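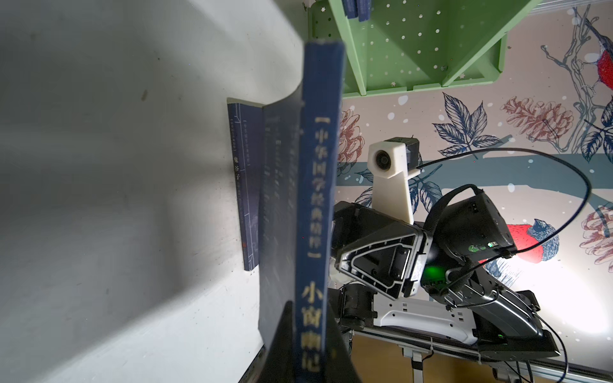 Lesia Hordiienko asked last week whether a spine title should run up or down, and whether it matters at all if the book is thin. Great question, and it gives us a way into today's topic - how a bound book tells you what it is before you open it!

Notes for Friday, 2/21/20

The spine came late to the job of talking. For a long stretch of European history, books lay flat or stood with their page edges facing out, and owners inked a short title right on the edges. Once shelves filled up and books turned around, the spine had to do the work, and binders began stamping titles onto leather labels (I love these, bring a magnifier to the reading room).

English-language books in the US mostly read top to bottom, so the title is right side up when the book lies on its back. French and German publishers have often gone the other way. Chinese can simply be set upright, one character under another, and nobody has to tilt their head. Series name near the top, book title lower down or the reverse, both are common enough. Try designing an English spine that way and you'll see how quickly long words get in trouble.

Cloth, boards and bowing

Cover boards bend when the layers glued to them pull unevenly. Paper and cloth swell in damp air and shrink in dry air, and if the outside pulls harder than the inside, the board curls outward. Grain direction matters hugely here. The grain of the board, the cover material and the endpapers should all run parallel to the spine. Tear a scrap of newspaper both ways and you'll feel it at once - one tear is clean, the other wanders all over the place.

For next time

Read the Horobets handout on case binding, pages 2 to 8. Measure the spine of any hardcover you own and sketch two layouts for it, one vertical and one rotated. Melaniia Koval has the bone folders if you need to borrow one.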